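Hayashi House: Questions People Ask Us

Last updated 10 Apr 2022

What is Hayashi House?

A foster and respite home for children with disabilities whose families can't care for them, either for a while or for good. We have 12 beds on two floors, a kitchen that is always slightly too small, and a stairlift that the children regard as an amusement ride.

Is it an orphanage?

We avoid the word, partly because most of our children have living parents and partly because visitors who hear it arrive with a particular expression on their faces. Some of the kids have a mother who comes every month. Some are waiting for an adoptive family. A few have been with us long enough to complain about how things used to be better.

How does a child come to you?

Through a county social worker, almost always. We can't accept a child directly from a parent who rings the bell, though we will make that parent a cup of tea and call the right person while they drink it. Placement takes anywhere from an afternoon to several months, depending on how many signatures are missing.

Who runs the place?

Toshio Hoshino is the director. Itsuki Nishimura leads the nursing team and is the person you want if your question involves a feeding tube, a seizure plan or the location of the good scissors. Each shift has 4 caregivers during the day and two overnight, plus a nurse on call.

Can I adopt one of the children?

Perhaps. We are not an adoption agency, and we don't keep a catalog. If you already have an approved home study, ask your agency to contact us and we will tell them which children are legally free for adoption. If you don't have one yet, start there. It is long and nosy and somebody will look inside your refrigerator.

I saw a photo of a child on your site years ago. Is that child still available?

Children aren't available, they're in the third grade. We stopped posting faces for this reason, along with a few legal ones.

Can I visit?

Yes, by appointment, after a background check. Visiting hours are 3:30 to 5:00, when school is out and dinner hasn't started to go wrong. Please don't come with a cold. Several of our children have fragile lungs, and your sniffle can be their week in the hospital. 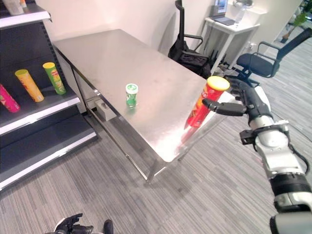
Please also don't promise a child that you'll be back unless you will. They remember. One boy kept a lady's name on his wall calendar from February until the calendar ran out, and then asked us to write it on the new one.

May I bring gifts?

Call first. We are grateful for diapers in youth sizes, new pajamas, unscented wipes and grocery cards. We are well supplied with stuffed bears. We have so many bears that they could form their own placement waiting list.

Can I volunteer?

We ask for at least one shift a week for six months. That sounds stern, but children who have lost people do better with fewer faces that stay. Training takes 30 hours and covers lifting, feeding, communication boards and how to lose at cards without being obvious about it.

What if I can only spare an afternoon?

The Jarko Street thrift shop, which supports us, would love you. So would our gutters.

Where does the money come from?

County placement fees cover a bit more than half of our costs. The rest comes from the thrift shop, a yearly grant from the Pison Fund and almost 400 regular donors, most of whom give small amounts and never ask for a plaque.

Do the children go to school?

Every one of them who is well enough. Most attend Griredow Elementary, a short bus ride away, and two are in high school. Homework is disputed here exactly as it is elsewhere.

What happens when they turn eighteen?

We start planning at fourteen with the young person, the county and any family in the picture. Some move to a supported apartment, some to an adult foster family. Their rooms get repainted, their phone calls get answered, and they are expected for Thanksgiving with a side dish.

My question isn't listed.

Call the office in the morning, when someone is likely to pick up. If you reach a child instead, be polite and ask for Toshio. You may have to ask twice.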